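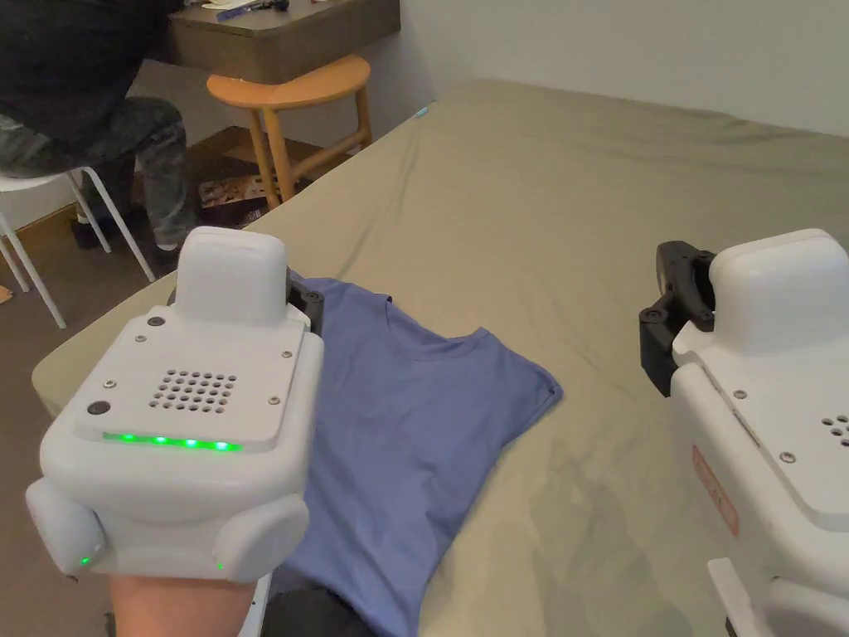
Jobs > Housekeeping & Laundry

Laundry Folder, Part-Time – Golthorpe House

Golthorpe House is a 114-room residence for visiting students and long-stay guests. We are looking for two people to join the laundry team from the start of the fall term.

You will sort, fold and deliver guests' clothing and change bed linen on the upper floors. Most of the clothing is everyday wear – T-shirts, sweatshirts, pajamas. T-shirts are folded sleeves in, then in half, with the neckline on top. We will teach you our way of folding, so previous laundry work is helpful but not required.

Shifts are four hours, mornings only, five days a week. One weekend in three. You will be on your feet for most of the shift and should be able to lift a full linen bag. Lunch is provided, and staff can use the washers for free.

To apply, send a short letter and one reference to Clotilde Tanguy, Head of Housekeeping, by Friday, July 26, 2019. Please say which mornings you cannot work. Interviews are held on site and include a short folding trial.

Share this job | 2 comments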